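Flirnbridge Hartöl 43 für Tischplatten und Möbel aus Massivholz

Lesezeit: 5 Minuten

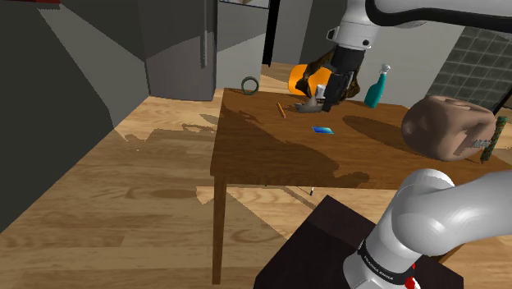

Flirnbridge Hartöl 43 ist ein lösemittelarmes Öl-Harz-System für waagerechte Holzflächen im Innenbereich. Es dringt in die oberen Faserschichten ein und bildet nach der Aushärtung einen dünnen, geschlossenen Oberflächenfilm. Je nach Auftragsmenge und Politur reicht das Ergebnis von seidenmatt bis glänzend. Ein mittelbrauner, glänzender Ton wie auf der rechteckigen Tischplatte im Bild setzt bei hellen Hölzern einen pigmentierten Erstauftrag voraus, bei von Natur aus dunkleren Hölzern genügt in der Regel die farblose Einstellung. Tischbeine und Zargen können mit derselben Einstellung behandelt werden, benötigen aber nur einen Auftrag.

Anwendungsbereich

Geeignet für Esstische, Schreibtische, Arbeitsplatten außerhalb des direkten Spülbereichs, Regalböden, Bänke und Fensterbänke. Geeignete Untergründe sind Eiche, Buche, Esche, Ahorn, Nussbaum, Kirsche, Kiefer und Lärche. Bei stark ölhaltigen Tropenhölzern verzögert sich die Trocknung, eine Probefläche ist zwingend anzulegen. Furnierte Flächen können behandelt werden, sofern die Furnierstärke einen Zwischenschliff zulässt. Nicht geeignet für Außenflächen, Fußböden, Schneidbretter und Flächen mit vorhandener Lack- oder Wachsschicht.

Technische Daten

Artikelnummer: 3551
Bindemittel: modifiziertes Leinöl, Naturharzester
Festkörper: 53 Prozent
Anzahl der Aufträge: 2
Lieferform: flüssig, verarbeitungsfertig
Farbtöne: farblos, Mittelbraun, Dunkelbraun
Werkzeug: Flächenstreicher, fusselfreies Tuch, weißes Pad

Vorbereitung des Untergrunds

Das Holz muss trocken, sauber, fett- und staubfrei sein. Alte Beschichtungen sind restlos zu entfernen. Geschliffen wird in Faserrichtung, in Stufen und ohne Auslassen einer Körnung. Querschleifspuren, die im rohen Zustand kaum auffallen, zeichnen sich unter glänzend ausgeführten Flächen deutlich ab. Hirnholzkanten werden eine Stufe feiner geschliffen als die Fläche, da sie mehr Material aufnehmen und sonst dunkler ausfallen.

Bei Eiche und anderen gerbstoffreichen Hölzern keine Stahlwolle verwenden. Rückstände führen in Verbindung mit Feuchtigkeit zu blaugrauen Verfärbungen, die sich nachträglich nur durch vollständigen Abschliff beseitigen lassen.

Schleifstaub absaugen, anschließend mit einem trockenen Tuch abnehmen. Nicht mit Druckluft abblasen.

Verarbeitung

Gebinde vor Gebrauch gründlich aufrühren, insbesondere bei den pigmentierten Einstellungen. Öl dünn und gleichmäßig in Faserrichtung auftragen. Nach der auf dem Etikett angegebenen Einwirkzeit den Überstand mit einem Tuch vollständig abnehmen. Stehen gebliebenes Material trocknet klebrig auf und bildet Glanzränder.

Der zweite Auftrag erfolgt nach vollständiger Trocknung des ersten. Zwischen den Aufträgen wird mit dem weißen Pad leicht angeschliffen und erneut entstaubt. Für den zweiten Auftrag grundsätzlich die farblose Einstellung verwenden, auch wenn der Grundton pigmentiert ausgeführt wurde. Eine doppelte Pigmentierung führt zu Ansätzen und vermindert die Haftung.

Soll die Fläche glänzend werden, den zweiten Auftrag noch im offenen Zustand mit dem Pad einarbeiten und nach dem Abnehmen mit einem Baumwolltuch auspolieren. Raum während der Trocknung lüften, Zugluft und direkte Sonneneinstrahlung vermeiden.

Beanspruchbarkeit

Die Fläche ist nach dem Abtrocknen grifffest, aber noch nicht belastbar. Bis zur Durchhärtung keine Tischdecken auflegen und keine Gegenstände mit Gummi- oder Filzfüßen über längere Zeit an derselben Stelle stehen lassen. Weichmacherhaltige Kunststoffe können auch auf ausgehärteten Flächen Abdrücke hinterlassen.

Ausgehärtete Flächen sind unempfindlich gegen kurzzeitig einwirkendes Wasser, Kaffee, Tee und Speiseöl. Heiße Töpfe erfordern einen Untersetzer. Starke Laugen und Scheuermittel greifen den Film an.

Pflege und Ausbesserung

Zur laufenden Reinigung genügt ein nebelfeuchtes Tuch, bei Bedarf mit Pflegeseife Tautahi. Stumpf gewordene Bereiche mit dem Pad anschleifen, dünn nachölen und abnehmen. Einzelne Kratzer lassen sich örtlich ausbessern, bei glänzend polierten Platten sollte wegen des Glanzgrads die gesamte Fläche überarbeitet werden. Wasserränder zunächst trocken auspolieren und erst danach nachölen.

Zubehör

Flächenstreicher Stostow, Naturborste
Pad Carolby, weiß, nicht abrasiv
Pflegeseife Tautahi, Konzentrat

Lagerung und Sicherheit

Kühl, trocken und frostfrei im verschlossenen Originalgebinde lagern. Angebrochene Gebinde in kleinere Behälter umfüllen, um Hautbildung zu vermeiden. Haut durch ein Feinsieb abnehmen, nicht unterrühren.

Achtung: Mit Öl getränkte Lappen, Pads und Schleifstäube können sich selbst entzünden. Tücher nach Gebrauch in einem geschlossenen Metallbehälter unter Wasser lagern oder einzeln ausgebreitet im Freien trocknen lassen. Nicht zusammengeknüllt ablegen.

Technische Auskunft zu Sonderuntergründen: Rhys Whitcombe, Anwendungstechnik Flirnbridge. Bitte Holzart, Vorbehandlung und Chargennummer angeben.

Stand des Merkblatts: 3. Juni 2019. Ältere Fassungen verlieren ihre Gültigkeit.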